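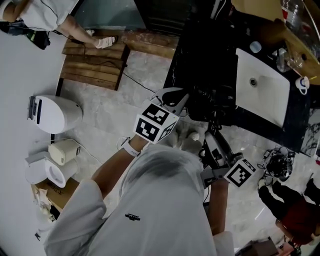 WELHOLM, September 2024

I had been promising Sotiris Tzavaras a visit since the start of winter, and when the Grustlow people finally opened their doors for the day I put my name down before I'd even checked the train times. I'm glad I did. I went along expecting robots, of course, and came home talking mostly about bathrooms.

Grustlow collects examples for a learning system called Palamarchuk, which is meant to pick up household jobs by studying how people's hands go about them. So the work is done by people. They put on a smartwatch, take a hand-held gripper in each hand, and then do ordinary things with the grippers in place of their fingers. Each gripper carries a cube covered in black and white squares, a bit like a chunky crossword, and the software uses those patterns to work out where the gripper is and which way it's turned.

The bathroom area was where I spent most of my morning. It has a marble-tiled floor, a black vanity with a white basin, a cup and a mug beside the sink, and a toilet against the wall with its lid up. Sotiris says the basin is the busiest spot in the building, and that a plain mug moved from one side of a sink to the other can be worth recording over and over, provided the person doesn't do it the same way every time. A full session is up to 300 examples, with a good long break for tea in the middle (there were cheese scones, and I had two).

They let visitors have a go after morning tea. Well! I've been picking up cups my whole life and I felt like a toddler. You can't feel the handle, so you have to watch the tips closely, and I kept hurrying. The young woman looking after our group told me to slow down and let the grippers close before I lifted. My third try was kept, she said, and I was as pleased as if I'd won a ribbon at the show.

What surprised me was how much they value the clumsy ones. A fumble that gets put right shows the system how to recover, so those are labelled and saved along with the tidy ones. The colour-coded labels are checked at Brisier, their sister office, and Sotiris reckons the checking takes longer than the recording.

The kitchen is next on their list, and I've already asked to be told when it opens.

Last updated: September 2024

Print this page | E-mail this page

Recent items
An afternoon at the Brisier office
Getting to Welholm by train
Open day dates and bookings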